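Garano open day: two-arm mouse sorting, demonstration recordings

README for the recordings made at the Garano open day. Maintained by Petronella Mabaso. The set covers one task, sorting computer mice by color into two bins, run on the two-arm cell in the Mkhize room.
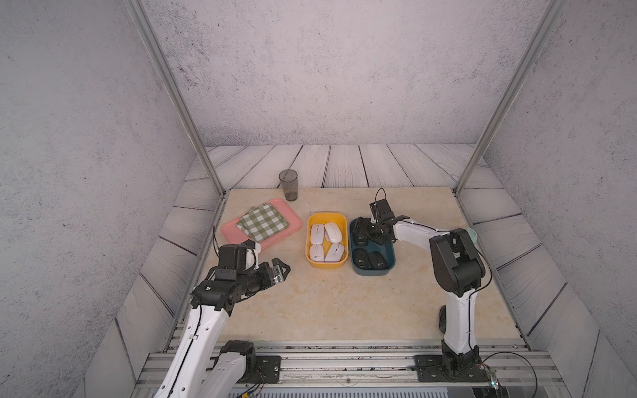
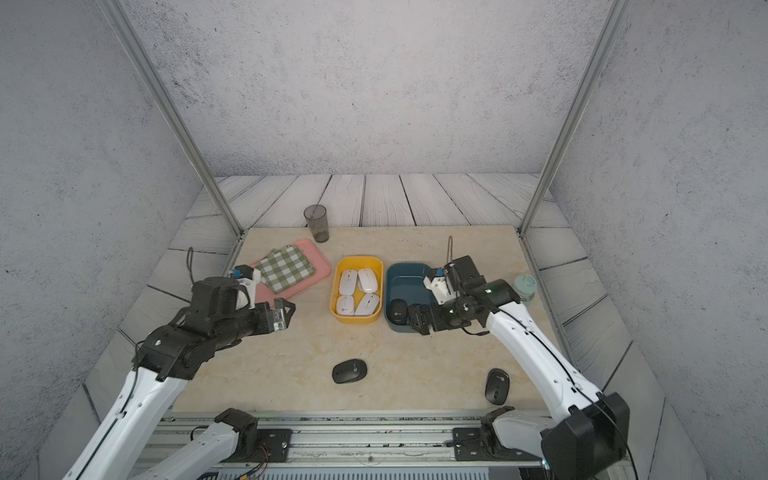 Contents

The set holds 81 episodes. Of these, 17 were recorded in the morning block before doors opened, and the rest during visitor sessions on Wednesday. Each episode has its own folder with a camera stream, joint states for both arms, gripper commands and a short text note from the operator. Folders are numbered in recording order. The numbers do not restart between blocks.

Task definition

White mice go in the yellow bin, black mice in the teal bin. Either arm may pick any mouse. Orientation inside the bin is not scored. A mouse resting on the rim of a bin counts as not placed. The pink tray, the cloth on it and the gray cup are not part of the task and should not be moved. Contact with any of them is logged as a touch event with a timestamp.

An episode ends when the operator presses stop. It does not end automatically when the last mouse is placed, so expect idle frames at the tail. Trim them yourself if your training code is sensitive to this.

Control

Both arms were teleoperated through Vuvex leader handles. Visitors were allowed to drive after a short briefing, with a staff operator holding the stop switch. Visitor-driven episodes have driver set to "guest" in the note file. They are slower, and many contain regrasps and dropped mice. We kept them. Filter on driver if you want staff episodes only.

Known problems

Episodes 11 and 14 have a gap in the left arm joint states. The camera stream is complete in both.

Gripper width is reported in raw encoder counts. The conversion in the Gristine loader assumes the older fingers and gives values that are too small at the open end. Use the calibration file in the root folder.

Room lights were switched over at the start of the afternoon block. No white balance correction has been applied.

Some operator notes are empty. An empty note means the operator did not write one and says nothing about the result.

Privacy

Audio was not recorded. Guest names were not collected.

Loading

Point the Gristine loader at the root folder and set arms to 2. The default is 1, which silently drops the right arm. Timestamps are in seconds from episode start, and the joint streams lead the camera stream by one sample.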